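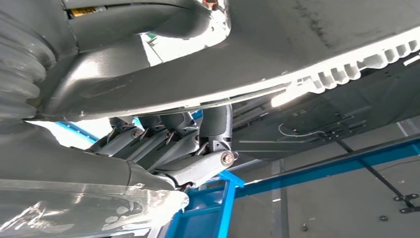 Home Current Issue Archive For Authors Contact

Working Papers in Everyday Roads, January 2018
14 shares 3 comments

4. Where wheel covers go

4.1 The object and its name

Much of the literature on things lost from cars deals with loads: mattresses, ladders, the occasional canoe. The wheel cover has had less attention, even though it is the one part of a car that many owners expect to lose and few expect to mourn. We use "wheel cover" and "hubcap" as if they meant the same thing. Collectors will object. The older metal hubcap covered only the hub, while the plastic item that replaced it on cheaper cars covers the whole face of the wheel, but every person we interviewed called it a hubcap, including the ones who sell them, and we saw no gain in correcting them on their own doorsteps.

The cover does very little. It hides a steel wheel that works just as well without it, and it gives the maker a place to put a pattern of spokes that hold up nothing. What interests us is that it is both cheap and conspicuous. A missing cover can be spotted from across a street, and a found one is plainly somebody's. Few other kinds of roadside debris invite a stranger to do something decent with them. A shredded tire does not.

4.2 Two towns

Our field area took in Nenska and Plarcombe, which share a county, a bus line and a long-running disagreement over who should repave Sabatier Road. Nenska is flat and laid out on a grid. Plarcombe sits on a hill and has the potholes to show for it. We walked the same set of streets in each town once a week from spring until the end of October, when the leaves made it impossible to see the gutters and our budget for rain gear ran out.

A cover was recorded if at least half of it was present. Smaller pieces were noted separately as fragments and do not appear in the totals. We recorded the side of the street, the nearest address, whether the cover lay face up or face down, and whether it had been moved since it came off. That last item called for judgment. A cover leaning against a mailbox has been moved. A cover in a storm drain may have been moved or may just have had a bad day, and these were coded "uncertain."

Over the full season we recorded 2718 covers. This was a good deal more than we had planned for, and readers who wonder why our coding sheet has no column for maker are invited to picture the authors in the second month, wet, with a sheet that already had too many columns. Where a cover carried a readable part number we copied it down, and the resulting list is available on request. There have been no requests.

4.3 How they come off

It is widely believed that covers are lost to potholes. Drivers in both towns told us so with great confidence, and Plarcombe drivers usually named the pothole. Our map gives them only partial support. Clusters do appear along the rough stretch of Sabatier Road, but the thickest ones are at curbs, particularly on the inside of right turns and in front of schools, where people park in a hurry and with feeling. A slow scrape along a curb seems to do what a single hard knock often fails to do.

The way the cover is held on matters here. A typical plastic cover has no bolts. The work is left to clips and tabs molded into the back, often with a wire ring behind them, that press outward against the rim of the steel wheel. In the cover shown in Figure 2, the retaining clips and tabs run in a ring around the circumference. Each clip is asked to bend when the cover is pushed on and to refuse to bend for ever after, a contract that plastic signs in good faith and keeps until the first cold winter. Once a clip or its neighbor has gone, the load passes along to the rest, and the owner hears a faint ticking at low speed and turns up the radio.
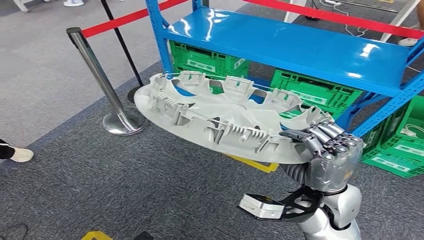

Tire shops came up more often than we had expected. A cover that has been taken off for a tire change and put back by someone with a rubber mallet and a line of customers may look perfectly seated and still be holding by a few points. Several drivers dated their loss to the week after new tires. We make no accusation. The manager of one Plarcombe shop pointed out that people who have just bought tires also look at their wheels more than they have in years, and may be noticing a gap that was there all along. We think he has a point, and we also noticed the pile of odd covers behind his building.

4.4 What finders do

Here the two towns part ways. In Nenska a found cover is most often stood upright, against a fence, a tree or a utility pole, facing the road. The practice is old enough that residents could not say where they had learned it, and several looked at us as though we had asked who taught them to hold a door. In Plarcombe covers were more often hung, on fence posts or on the ends of railings, and always at the height of a driver's window. We put this down to the hill, on which a round object stood on its edge is an unwise thing to leave unattended.

To learn more, we mailed a short questionnaire to 2000 households across the 2 towns and got back 1145, a rate of return we would like to credit to our design but probably owe to the subject. People had things to say. The form asked whether the respondent had ever found a cover, what they had done with it, and whether they had ever gotten one of their own back. A blank space at the end was labeled "Other comments" and was used by many for drawings.

Three patterns stood out. Finders were far more willing to prop up a cover than to carry it any distance. Hardly anyone thought of the police, and the few who did had been politely discouraged. And a sizable group admitted to taking a propped cover that was not theirs but was, in the words of one, "close enough from the passenger side." We had not asked about this. The confession usually came in the margin, in smaller writing.

This last practice deserves more study than we could give it. If a driver missing one cover takes another from a fence, the fence is acting as a very slow parts counter, and the number of mismatched cars in town should rise over time. We have no count of mismatched cars. We did ask at Imoson, the salvage yard on the county line, where covers are kept on nails along a long wall and sorted, loosely, by size. Staff there said that customers who come in for a single cover almost always ask for an exact match, look at the wall for a while, and then ask what would be near enough.

4.5 Limits

Our routes left out private parking lots, where losses are likely high and where we were asked to leave. Covers may have been recorded twice when a finder moved one from one street to the next between visits - we caught this happening only when a part number gave it away. Children also proved to be an active force in redistribution. One dead-end street in Nenska showed a remarkable cluster in July, all of them face up and evenly spaced, and we have left it in the data with a note.

Related items
Single gloves on railings: a winter count
Who moves the orange cone?
Shopping carts and the distance people will walk them
Repaving disputes and the town line
Letters: on the proper meaning of "hubcap"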